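Plesell Guest House – Room Safety and Housekeeping Inspection
Room 3, upper floor. April round, Friday, start 10:15
Inspector: Rekha Bisht. Copy to: Siu-fong Chung 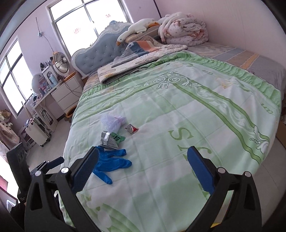

Room 3, bed with wrappers, bags and blue glove on the blanket.

Marks used: OK / Action / Not checked

1. BED AND BEDDING

1.1 Bed frame steady when pushed from the side – OK
1.2 Headboard fixed, no movement at the joints – OK
Comment: Tufted blue-gray headboard. Pressed each button, all tight. Carved crest on top checked by hand for splits, none found.
1.3 Blanket clear of the floor on the walking side – Action
Comment: The green ruffle hangs low and I caught my shoe on it. Fold the blanket back at the foot or pull it up toward the headboard.
1.4 Bed surface free of trash and loose items – Action
Comment: Purple plastic bag, silver and red wrapper, gray packet and green packet left on top of the blanket. Clear before the next guest. Small wrappers and thin bags are on our list of hazards for rooms let to families.
1.5 Care label on blanket readable – Not checked

2. GLOVES AND CLEANING SUPPLIES

2.1 Disposable gloves put in the lined bin after use – Action
Comment: One blue glove on the bed. Treat it as used and throw it out. Same comment as last round in this room.
2.2 Cleaning products locked away – OK
2.3 Trollivo spray bottles labeled – OK
Comment: One label is peeling. Replacement labels are in the supply closet, second shelf.

3. WALLS, FLOOR AND EXITS

3.1 Paint sound, no damp or flaking – OK
Comment: Pink wall and the wall behind the headboard both fine.
3.2 Path from bed to door clear – OK
3.3 Door opens fully and latches – OK
Comment: Latch is stiff. A little oil would do it.
3.4 Window opens and stays open – OK

4. ELECTRICAL AND FIRE

4.1 Smoke alarm test button – OK
4.2 Outlets and covers – Action
Comment: Cover plate by the door is cracked at one corner. Work order 473 sent to Hägglund.
4.3 Bedside lamp cord – OK
4.4 Exit map posted on the inside of the door – Action
Comment: Old version, still shows the side stairs as open.

RESULT

Room held until 1.3, 1.4, 2.1 and 4.2 are closed. Item 4.4 can wait for the new maps, but no later than the end of the month. Recheck takes 15 minutes – Siu-fong, please sign the door sheet when it is done and leave the key at the desk.

Signed: R. Bisht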